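Codton Facilities Help Desk
Ticket 5133: Charging point, Wunmont building, second floor reading room
Category: Electrical, small appliances
Priority: Normal
Status: Closed

Reported problem
The requester states that phones left at the shared charging point do not charge at the expected speed. A tablet connected before lunch had gained only 6 percent by the time it was collected. The requester asks whether the power strip should be replaced.

Initial response, 9:40 a.m.
The requester was asked to confirm that the strip was switched on at the wall, that no extension cord had been added behind it, and that no charger felt unusually warm to the touch. All three points were confirmed. The requester was also asked to leave the chargers in their present positions until the strip had been inspected.

Inspection, 11:15 a.m.
The strip is black with white outlets and lies on the black marble-patterned surface. A yellow charger and a green charger are plugged in next to each other, each with two USB-A ports. The characters S204 are printed on the strip near the green charger and have been entered in this ticket as a reference. No scorching or cracking was found on the strip. The plugs were seated firmly.

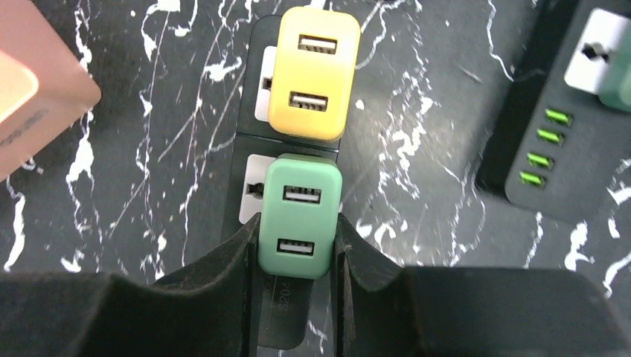
Birutė Priedītis wrote that the yellow charger had never given her any trouble, and that her phone slowed down only when it was moved to the green one. She added that she had tried two different cables with the same result and would prefer that the strip be left where it is, as the other outlets in the room are behind the shelving.

Testing, 1:30 p.m.
Each charger was tested separately with a help desk cable and the same phone, starting at 51 percent. After equal periods on the upper port, the phone stood at 57 percent on the yellow charger and had not moved on the green charger. The lower port of the green charger gave the same result. The green charger was then moved to a wall outlet in the Matar office, and the result did not change. The yellow charger performed normally in both outlets formerly used on the strip.

Finding
The fault lies with the green charger. The power strip is working as intended and does not require replacement.

Action taken
The green charger has been withdrawn from use and tagged for electrical recycling. A replacement has been requested from the Tomholm supply room, shelf 33. Until it arrives, users are asked to share the yellow charger and to disconnect devices once they are fully charged. Personal chargers may be used on the strip if they have been inspected by this office.

Follow-up, 4:05 p.m.
Replacement charger received and fitted. Both of its ports were tested with the same phone and cable, and charging was normal. The requester has confirmed that the ticket may be closed.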